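Matano Beginner Sewing Kit for kids: our review

Reviewed by Markos Kourkoulas
Sep 6, 2024

My daughter is nine and has wanted to learn to sew for most of the year. She had been using my old tin of needles and whatever thread was left in it, and the results were mostly knots. We bought the Matano kit with our own money in the school holidays and have now used it for long enough to say what works and what doesn't.

The kit comes in two sizes. We got the larger one, which has 429 pieces according to the lid. Most of those are pins and buttons, so don't read too much into the number. The parts that matter are the felt, the thread, two pairs of scissors, an embroidery hoop, the pattern cards and a spiral-bound instruction book.

What it's like to learn from

The book is the best thing in the kit. It starts with threading a needle and tying off, then goes to running stitch, backstitch and blanket stitch, with a small project after each. My daughter did the bookmark on the first afternoon and the felt pencil case over the following two. She needed me for the first knot and again for the zip, and in between I was able to get on with dinner.

The drawings show the needle from the side and from above, and the left-handed version is printed on the facing page. My son is left-handed and has had a go as well. He is six, which is too young for the zip or the buttonholes, but he managed a running stitch around a felt star and was very pleased with it.

One complaint is that the book changes terms partway through. It says "tacking" in the early projects and "basting" in the later ones and never explains that they are the same thing. I pencilled a note in the margin.
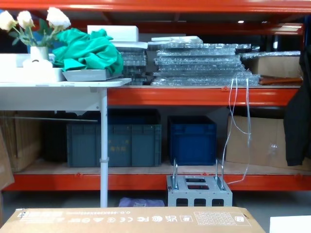

Quality of the materials

The felt is decent. It is thick enough to hold a stitch near the edge without tearing, and the colours are good, although there is far more yellow than any child could want. We washed the pencil case by hand and it didn't bleed.

The thread is not as good. It frays at the end and snaps if you pull it hard, and a nine-year-old pulls everything hard. After the first week we replaced it with a spool of ordinary polyester thread from Vainio, the haberdashery near us, and had no more trouble. I'd suggest doing the same from the start.

The needles are blunt-tipped with a large eye. They go through felt easily but won't go through denim or a doubled cotton hem, so once your child wants to mend real clothes you will need a proper set. The small scissors are fine for thread. The larger pair is meant for fabric and was already chewing the felt by the third project.

The case has a lift-out tray with compartments. The lid clips are stiff, which I count as a plus in a house with pins in it.
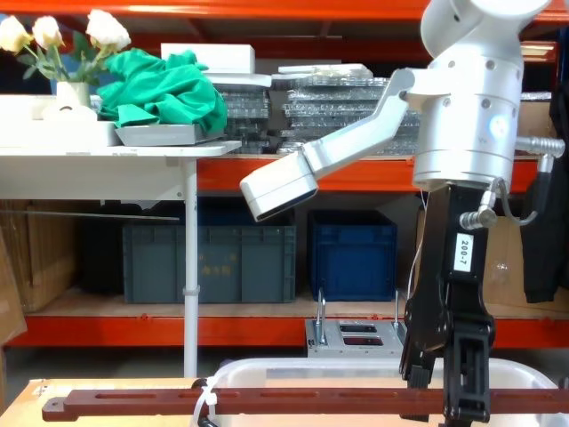

Compared with the Flultilbridge kit

We borrowed the Flultilbridge kit from the toy library in Nesadstead before buying this one. It has 300 pieces and better scissors, and its thread is stronger. The instructions are a single folded sheet, though, and everything on it assumes you already know how to start and finish a line of stitching. If there is a keen sewer in the house to sit beside the child, that kit would do well. If you are learning along with them, as I was, get the Matano.

Age and supervision

The box says eight and up. I'd agree with that for the whole kit. A younger child can do the first few cards with an adult next to them. We keep a rule that the pins get counted back onto the cushion before the lid goes on - boring, but we haven't stepped on one yet.

Is it worth the money?

I think so, mainly for the book. It has 20 projects and we are a bit over halfway. The drawstring bag is next, then the cushion cover, which she wants to have finished by October for her grandmother's birthday. We've had to buy extra stuffing for that one, as the bag in the kit only fills a small toy.

Replacement felt packs are sold separately in the same colours, yellow included.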